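Akden Room Tidying Set: data card

Contents: README.txt, objects.csv, rooms.csv, pickups.csv, images folder
Release: 3

Summary
Akden lists the furnishings of shared rooms and the litter found on their floors. It covers 23 rooms and 80 pickup entries. Each room has one wide image. Each pickup entry has one close image of the item on the floor.
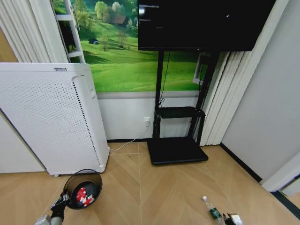 Olumide Ibrahim | Akden maintainer | 3 July 2019

Room fields
room_id: text, unique.
fixed: items attached to the building. Blinds, outlets, baseboards and wall murals go here. The meadow mural is entered as "mural, landscape".
standing: items that rest on the floor and are normally left in place. Air purifier (white, perforated front) and mobile TV stand (black, two posts, flat base) are separate rows. The television is entered under its stand.
open_shelf: yes or no. The white ladder-like shelf frame is coded yes.
cables: yes if any cable is visible. A hanging cable counts even if it does not reach the floor.

Floor fields
floor_type: plain text, entered per image. Light wood and floors with grout lines are separate values. Do not copy the value from the room row to the pickup row.
item_class: paper, film, mixed, textile, food, other.
state: flat, folded, crumpled, torn. Up to two values, separated by a semicolon.

Mixed items
Film and paper wadded together get one row with class "mixed". Do not split them by color. Small pieces touching the wad belong to the same row. A piece lying apart gets its own row.

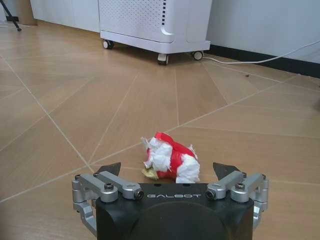

Fig. 2. Class "mixed": red plastic with white tissue paper, crumpled.

Known problems
Release 2 used "trash" for all mixed items. The 4 rows from the Clendinum rooms still carry the old value.
Small print on appliances is left blank in objects.csv when it cannot be read.

Changes
Release 3: added open_shelf, removed weight. Corrections to rooms.csv made in May are included.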